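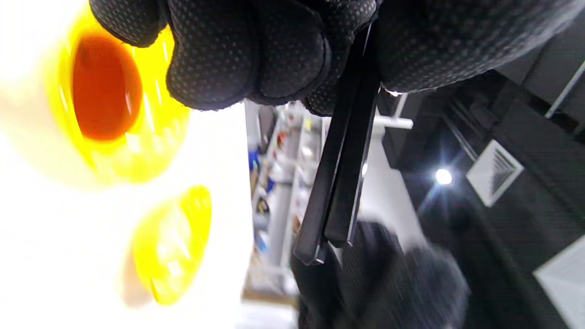 Why Do Your Fingers Go Wrinkly in the Bath?

I love a long bath. I mean a really long one, the kind where the water goes cold and somebody bangs on the door. And every single time, when I climb out, my fingertips look like raisins! My toes too. The rest of me looks just the same as before, though. My elbows don't wrinkle. My tummy doesn't wrinkle. So what is going on?

When I was little I thought my fingers were soaking up water like a sponge. Lots of grown-ups think so too, and for a long time plenty of scientists did as well. But doctors noticed something odd. If a person had hurt the nerves in a finger (nerves are like the wires that carry messages between your body and your brain), that finger stayed smooth in the water. All the other fingers went wrinkly and that one didn't. A sponge doesn't need nerves to get soggy, so there had to be more to it.

What really happens is a bit sneaky. After a few minutes in the water, your nerves send a message to the tiny blood vessels in your fingertips, and the message says "squeeze!" The blood vessels get narrower, so the inside of your fingertip shrinks a little. Your skin doesn't shrink, so now there's too much of it, and it folds up. Think of a big sweater on a small teddy bear and you've got it.

You don't have to tell your body to do this, and you can't tell it to stop, either. I've tried. I sat in the pool at Tristerow, stared at my thumbs and told them very firmly to stay smooth, and they took no notice at all.

So what are wrinkles good for?

Some scientists think they help us grip wet things. Look at the bottom of a rain boot, or at a car tire. See the grooves? They give the water somewhere to go, so the rubber can press against the ground. Wrinkles on your fingers might work the same way. In one test, people moved wet marbles from one box to another, and they were quicker with wrinkly fingers than with smooth ones. Another team tried something similar and didn't find any difference, so people are still arguing about it. I like that. It means there's still something left for you to find out!

Try it yourself

You'll need two bowls, some marbles, and a grown-up to help mop up. Fill one bowl with warm water (not hot) and drop the marbles in. Now time yourself moving them all to the other bowl, one by one, with dry, smooth fingers. My score was 44 seconds, and I dropped two on the kitchen floor.

Next, soak your hands in warm water until they're nice and pruney. Have a story read to you while you wait, it does get boring. Then do the marbles again and write down your new time. Do it a few more times if you can, because you might just be getting better with practice. How could you check that? (Clue: ask a friend to go wrinkly first and smooth second.)

Oh, and your fingers will be back to normal pretty soon after you dry them. Mine always are by the time I've found my pajamas.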